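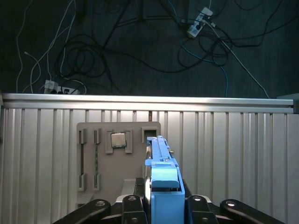
Wrist view of the blue gripper at the board, fingertip just by the pocket.

Kesavero project, hand-teaching group
Minutes of the meeting held July 14, 2021, upstairs room at Biva
7 shares | 2 comments

Present: Čestmír Šimek (chair), Panya Thaweesak, two from the Tanano office on the phone, and me with the laptop, so blame me for any mistakes. Apologies from the D'Amico people, who were stuck with a delivery.

1. Last minutes
Agreed, once I'd fixed the spelling of Panya's surname (sorry again!).

2. How the teaching is going
Panya has done most of the driving since we last met, and she took us through it. We now have 1,040 recorded runs, all by remote control, and 66 of those are ones she wants thrown out. Mostly the operator paused for ages halfway and then rushed the end, and the robot learns the pause along with everything else. I asked if we couldn't just trim the pauses out. She says we can for some of them, but it leaves a little jump in the arm's path and she'd sooner record them again. Fair enough.

Čestmír wanted to know whether new operators should start on the processor or on the memory strips. Long chat about this. The memory holders are narrow and you've got to come in dead straight, whereas the processor is square and forgives a bit more on the way down (but not at the corners, as I found out). We settled on processor first, then memory, and no one moves on until they've done a full set without asking for help.

ACTION: Panya to mark the 66 in the log and book time to redo them.

3. Leading the arm by hand
Tanano asked why we don't do more of this, with somebody holding the arm and walking it through the job. We tried it for the big approach moves and I liked it, it feels natural and you can teach a path in no time. For the last bit it's hopeless though. Your own hands get in the way of what you're trying to look at, and you push harder than you think you are.

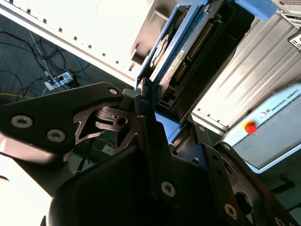

With the bigger parts it's a closer call. Čestmír reckons you could bring the arm in by hand and then swap to the remote for closing the fingers, and he'd like to see that tried properly before we argue about it any more. I said I'd have a go, as long as somebody stands by the stop button while I'm leaning in. Panya offered, then said she'd quite enjoy pressing it.

Tanano would like more than 200 runs done this mixed way before they'll compare it with anything. Čestmír thought that was steep. Left open until we've seen how long one session takes.

ACTION: me, first mixed session. ACTION: Čestmír to ring Tanano about the number.

4. Notes and naming
Please, please write down which gripper you used. I spent a whole afternoon sorting out a batch labelled "the usual one". Panya will put a box for it on the log sheet.

5. Any other business
D'Amico want to come and have a go on the remote in November. Everyone happy. Čestmír to send them the safety notes first.

Next meeting: same room, once the redo runs are in. I've promised to bring the biscuits.

2 comments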